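Wurklow Two-Arm Sink Station

For staff kitchens, canteens and break rooms

The Wurklow station is a bench-mounted pair of robot arms for hand-wash work at an ordinary kitchen sink. It handles plates, bowls and sponges in places where a dishwasher is already full, too small or not fitted. It is supplied by Kadlow as a complete kit with arms, grippers, cameras and a control unit, and is set up on site in one working day.

The station does not replace a commercial dishwasher and is not rated for one. It is meant for the small, steady load that builds up between meals and that someone on the team otherwise has to clear.

The sink

No special basin is needed. The station works with standard stainless steel sinks set into a counter, with a faucet mounted on the rim or directly behind it. The drain strainer should be in place before a run begins. Items kept beside the sink, such as fruit or a sponge, may stay on the counter provided their positions are taught during setup.

Brushed steel produces strong glare under ceiling lights. The wrist camera adjusts exposure at the start of each run. If the lighting in the room changes a great deal during the day, run the exposure check again at noon and at the end of the afternoon.
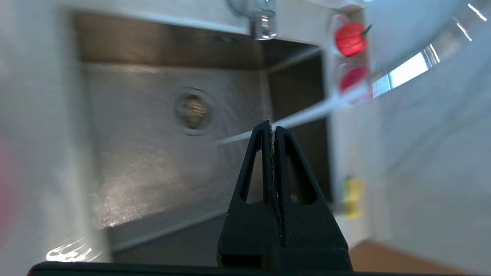
Gripper

Type: two-finger, parallel
Finger color: black
Finger form: tapered, slotted
Finger change: by hand, two screws per finger, 2.5 mm hex key (supplied)
Cleaning: warm water and mild detergent, fingers removed from the housing
Replacement set: part 47-B, sold in pairs

The slots let the finger give slightly under load, so the contact force builds gradually at the edge of an item. Residue tends to collect along the seam where the fingers meet. Wipe the seam at the end of each shift. A dirty seam shifts the closed position and the controller will ask for a new zero.

Plates are taken by the rim, never by the face. One finger passes behind the plate and one in front, with the gripper coming in low and the drain used as a fixed reference point in the basin. Large round plates are accepted in any plain color.

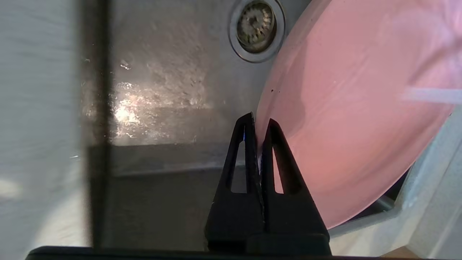 The default closing force is set for ceramic. For plastic or melamine, choose the light setting in the item menu – the ceramic setting can leave a mark on a soft rim. Glassware with a stem is outside the scope of the station. So are knives.

Tool handling

Sponges are treated as tools and have their own entry in the menu. The station needs to know the overall shape and which end is to be held. Shaped foam sponges should be gripped at the narrow end, leaving the broad end free for the plate. Flat sponges can be used but wear faster at the grip point. Stock more than one shape if the station runs on several shifts.

Do not use steel wool. Fragments get into the finger slots.

What changes for staff

The first Wurklow station was installed at Grodgate, where 16 people share one kitchen. Before installation, dishes were done by rota, 12 minutes per person on the assigned day. The rota has been dropped. What remains is loading, a check of the finished plates and the end-of-shift wipe.

Ihor Sirko, who looks after the installation, reports that the work moved more than it vanished. In the first weeks he spent longer teaching positions than the rota had ever taken. That settled once the plates were standardized. Some of the staff also disliked losing the few minutes away from their desks, and Grodgate now leaves the sink free for hand use every Thursday.

People can be in the room during operation. Keep the swing area of both arms clear, and route cables so that no loop crosses the path to the sink.
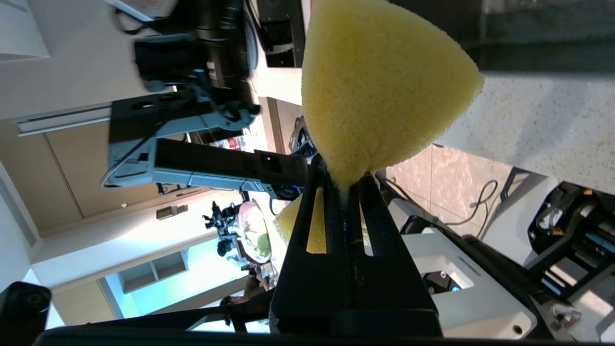

Each arm stands on its own base and carries its own emergency stop. Pressing either stop halts both arms. The grippers hold their last position on a stop – they do not open, and an item in hand has to be released from the control unit.

Training takes one morning and covers teaching, stops and cleaning. Châu Chu runs the sessions for Kadlow and recommends that at least two people per shift attend. Refresher sessions are booked separately.

Ordering

Lead time: 14 working days
Included: two arms, two grippers, camera set, control unit, one spare finger pair
Not included: sink, counter, sponges
Service: Radulović, on-site visits in February and on request
Warranty: two years on arms, six months on fingers

Send a photo of the sink and the inside dimensions of the basin with your order.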